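The Blue Plate

Austra did not believe in the system. She had read all four pages of it at the bus stop, and again on the bus, and by the time she let herself into the flat on Chamoun Street she believed in it even less.

"You've got the look," said Tadhg, from the floor. He was sorting lids.

"What look?"

"The look you had about the sourdough."

"I was right about the sourdough."

He couldn't argue with that, so he held up a lid and asked if it belonged to anything. It didn't. It went in the box with the others.

The system was called Fleltura and it had cost Tadhg 50 dollars, paid to a man named Munther Geagea, who had a website and very white teeth in his photo. The idea, as far as Austra could make out, was that you took everything in your kitchen out of the drawers and put it on the counter, and then you lived like that for a week. Whatever you used went back in. Whatever you didn't use was, in Munther Geagea's words, asking to leave.

"A fork can't ask to leave," Austra said.

"It's a way of talking."

"It's 50 dollars' worth of a way of talking."

She hung up her coat. It was day three, and she had to move a heap of forks and spoons to find room for her keys. The black counter with the little white flecks had been the one thing she liked when they signed the lease. She could hardly find it now.

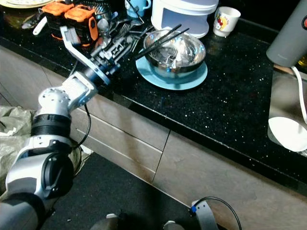 What do you do with the things you only use once in a while? Munther Geagea had put that one on page three, in bold, and answered it himself: keep them if you can name the last time you had them in your hands, and give them up if you can't.

Austra thought this was nonsense. She couldn't name the last time she'd had the fire extinguisher in her hands either.

"The chopsticks," Tadhg said. He had gotten up and was standing over the mixing bowl. "When did we last use them?"

"When Lama came for dinner."

"Lama used a fork."

"You used them, then."

"I used them to get the toast out."

"So that's a use," said Austra. "Page three. You had them in your hands."

He wrote it down. He was keeping a list on the back of a gas bill, and she noticed that the column marked LEAVING had one word in it, and the word was LIDS.

She filled the kettle and reached for the blue mug. It was hers, from before Tadhg, from the apartment over the shop on Vendalthorpe Road where the pipes knocked all night. She had never written its name on any list. She found a tea bag behind the spoons.

"How many people has this worked for?" she asked.

"It says 1630."

"Who counted them?"

Tadhg turned the page over, in case it was on the back. Then he picked up the plate from under the mixing bowl, bowl and all, and looked around for somewhere else to set it down.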